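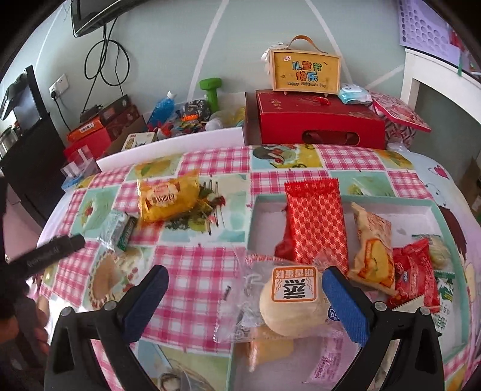
How long do wrapped cakes and buns keep once they are out of the box?

Go by the date on each inner packet, and if there is no date there, use the one printed on the outer box. Cakes and filled breads are the ones to watch. Hard candy and plain biscuits usually keep for months in a cool cupboard.

Snack Table Gallery

These are the pages from the August snack table at the Aretti reading room, put together by Rhiannon Foulkes with notes from Driss Tazi. The table is set out at 3 in the afternoon and cleared by 9 in the evening. Everything on it is individually wrapped, so people can take one piece and leave the rest alone.

The picture for this page is at the top. The notes that go with it are grouped below by where things go.

The tray

Mint green, open, no lid. It is the one we use for mixed snacks. Round and flat things go in first and the upright packets lean against them.

Steamed bun in a clear packet. Round and white, with an orange-bordered label and one large Chinese character on it. The clear packets are popular because you can see what you are getting.

Red packet with a diamond pattern. It stands on its end in the tray, which saves room and makes it easy to find.

Sponge cake in a cream-colored wrapper, with a yellow slice printed on the front. Cakes should not go under anything heavy. They flatten, and then they get left until last.

Pale yellow round biscuit. Biscuits go at the side of the tray, where they are less likely to be leaned on.

On the cloth

Yellow-and-gold wrapped snack with a cream label, and a pale green candy bar with a darker green band. Candy bars can be stacked, and they do well in a drawer if you run out of tray.

Black marker. We use it to write the opening month on outer boxes. Write on the box and leave the small wrappers alone, as the ink rubs off on some of them and ends up on fingers.

Pink gingham with cartoon panels, some of them on mint green squares. There is a girl with dark hair, a round cake with a decorated rim, a plant and a small red heart among the prints. The cloth goes in a cool wash and is hung up straight away. It does not need ironing if you pull the corners square while it is damp.

How the tray is filled

Driss wrote this part for the people who set up when he is away.

Wipe the tray and dry it. Put the buns in first, labels up. Cakes next, flat, in a single layer where possible. Red packets and anything else stiff enough to stand go along the back. Biscuits at the side. Candy fills the gaps.

Do not fill it to the rim. People dig, and things fall on the floor. It is better to top it up once in the evening from the spare boxes.

Mix the colors. If all the red wrappers are together, people assume the whole tray is one kind and stop looking.

Put anything with nuts in a separate dish with a card in front of it. If the wrapper is in a language you do not read, check the outer box or ask. If you still can't tell, leave it off the table.

Storage

Spare boxes are kept in the hall cupboard, oldest at the front. The top shelf gets warm in summer, so chocolate and cream-filled cakes go at the bottom. Buns stay in their outer bag until the day they are put out.

Opened boxes are folded shut and clipped. The clips are in the Flarno tin. Please put them back in the tin and not in the kitchen drawer.

From the order book

We went through 872 pieces last August. Buns and sponge cakes went fastest. Plain biscuits went slowest, though they were nearly all eaten by the end of the month. The longest evening used 47 buns, and we have kept a spare bag in the cupboard ever since.

Most of the order comes from Derkach, who deliver to the side door. The candy comes separately from Mirus. If a delivery arrives with crushed corners, open that box first and use it up.

Suggestions for next month go in the notebook by the door. So far there are requests for more sesame, fewer mints and a salty option. Rice crackers have been ordered. They will go in their own bowl, as they break if they are put in the tray with everything else.

Notes: Rhiannon Foulkes and Driss Tazi
Next page: Drinks and cups
Back to all galleries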